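Week 2: Folding flat things so they move

Welcome back! Last week we looked at creases as decoration. This week a crease starts doing a job, and for me this is where the module gets really exciting.

Take a strip of paper and fold it back and forth along parallel lines. You know this one already, it's the fan you made at school. Now pull the ends. The paper hasn't stretched at all, yet the strip grows and shrinks in your hands (try it with foil too, which remembers every crease you give it). All the length was there from the start, stored in the folds.

Some words you'll need

Mountain fold: the crease points towards you.
Valley fold: the crease points away.
Pitch: the distance from one mountain to the next.
Depth: how far it is from the top of a mountain to the bottom of a valley.

A deep fold with a small pitch gives you a lot of travel in a short packed length. It also gives you a floppy strip that wants to sag in the middle. Play with both before you settle on a pattern!

From strip to tube

Join the ends of a pleated strip and things get harder. A plain cylinder of paper won't simply collapse along its length, so the walls need extra diagonal creases or a softer material. Old folding cameras solved this with a tapering box of cloth or leather — each fold a little smaller than the last, so that they nest when the camera is shut. Accordions keep the folds the same size and strengthen the corners, where the wear is worst. Rubber lets you round off the ridges altogether, and you'll find rounded folds on all sorts of machinery.

For the paper tests we'll use the Finetti sheets from the store, cut to 700 mm. The Pintér pattern in your pack has 19 creases; score all of them before you fold any. Keep your first attempt, even if it's a mess. I love seeing those at the review. 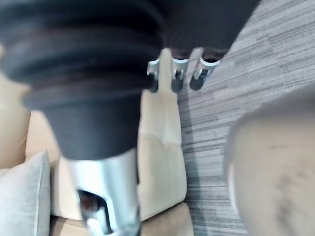
Exercise for next time

Make 2 tubes from the same sheet size, one with shallow folds and one with deep. Measure each one packed and fully open, and write both lengths on the tube itself. Allow 10 minutes for the glue to set before you pull anything.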